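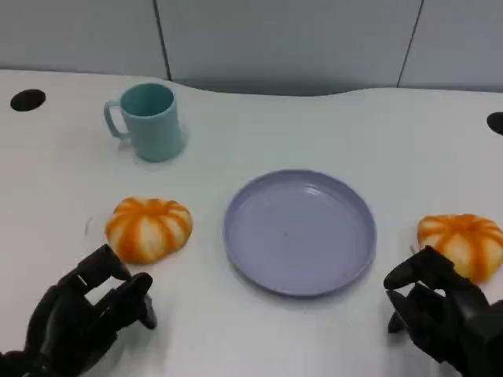 Figure 1. Plate and mug on a white tabletop, with two small decorative pumpkins.

Section 4. Spooling the Reel and Setting the Drag

Read this section before you use the Hulia trolling reel for the first time. Skasonier recommends that the reel be spooled on the boat or on a fixed bench, with the rod butt held firmly. A reel that is spooled by hand will lay the line unevenly and may bind under load.

4.1 Before You Begin

You will need the reel, a rod with a matching seat, a full spool of main line, a damp cloth, and the spring scale from the Mägi accessory kit. The scale is sold separately.

Check that the clicker is off and that the drag lever is at FREE. Turn the handle through several full turns. The spool should move without noise or rubbing.

Note: Reels made before the July change to the lever housing carry the word OFF in place of FREE. The two settings are the same.

4.2 Spooling the Reel

1. Mount the reel on the rod and tighten both seat nuts by hand. Do not use pliers.

2. Pass the end of the line through the rod guides, starting at the tip, and tie it to the spool arbor with an arbor knot. Trim the tag end close.

3. If you are using braided line, wind on 30 feet of monofilament backing first and join the two lines with a double uni knot. Braid tied directly to the bare arbor will slip.

4. Have a second person hold the supply spool on a rod or dowel so that it turns freely. Hold the damp cloth around the line ahead of the reel to keep it under steady tension.

5. Wind at an even pace. On models without a level wind, guide the line from side to side with the thumb.

6. Stop when the line is 1/8 inch below the spool rim. Do not overfill.

Caution: Braided line under tension can cut the skin. Wear gloves, and never wrap line around the hand to test a knot.

4.3 Setting the Drag

1. Move the lever to FREE. Turn the preset knob fully counterclockwise.

2. Tie the line to the hook of the spring scale and secure the scale to a cleat or other fixed point.

3. Move the lever to STRIKE. Hold the rod at the angle you would use to fight a fish.

4. Walk back slowly until the spool begins to turn, and read the scale at that moment.

5. Return the lever to FREE and adjust the preset knob. Repeat until the reading is roughly one quarter of the breaking strength of the line.

Caution: Never turn the preset knob while the lever is at STRIKE or FULL. Doing so may damage the drag washers and is not covered by the warranty.

4.4 After Each Trip

Move the lever to FREE before storing the reel – washers left under pressure will flatten and the drag will become jerky. Rinse the reel with a light spray of fresh water and wipe it dry. Do not submerge it or use a pressure hose.

Line that has been used in salt water should be checked by hand over its first 2 yards and cut back if it feels rough.

4.5 Service

The drag washers should be inspected every two seasons by an approved service center. Charter operators should have this done yearly. Send reels, without line, to the Skasonier Service Desk, Prestside, marked for the attention of Perrine Royer. Enclose the warranty card and a short note describing the fault.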